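About Ziltalell
Ziltalell writes control and planning software for robot arms.

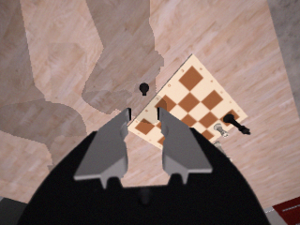

What we do
Our main product is Cernitz, a motion planner with a grasp checker built in. You give it a model of the arm, a model of the gripper and a list of things on the table. It gives back a path and a score for each grasp it tried. Most customers run it next to their own perception code, but we sell a perception package as well.

We test in simulation first. Chess pieces on a wooden table are one of our standard setups. They are thin, they sit close together, and a small error in the pose estimate shows up right away. Each release of Cernitz goes through 2000 simulated runs with changes in lighting, shadows and camera angle. The ones that fail are saved and replayed by a developer before we ship.

The second tool is Ngcobo, a log viewer. It lines up camera frames, joint positions and planner decisions on one timeline. We wrote it for ourselves and began selling it after customers asked for it on support calls.

Who we are
The company was started by Ye-ji Noh and Nantana Duangkaew. Ye-ji leads planning and control. Nantana leads perception and runs the test servers. There are 20 of us now, and 7 work on simulation full time.

Our office and test lab are in Zastthorpe. Visits are by appointment.

Working with us
New customers usually start with a trial license and a short call about their arm, gripper and controller. We need a URDF file and a sample log. If your controller is not on our supported list, tell us the model and firmware version and we will let you know if a driver is planned.

Support is answered by the developers. Please include your Cernitz version number.

Contact | Careers | Supported hardware | Release notes
Page last updated 2/12/20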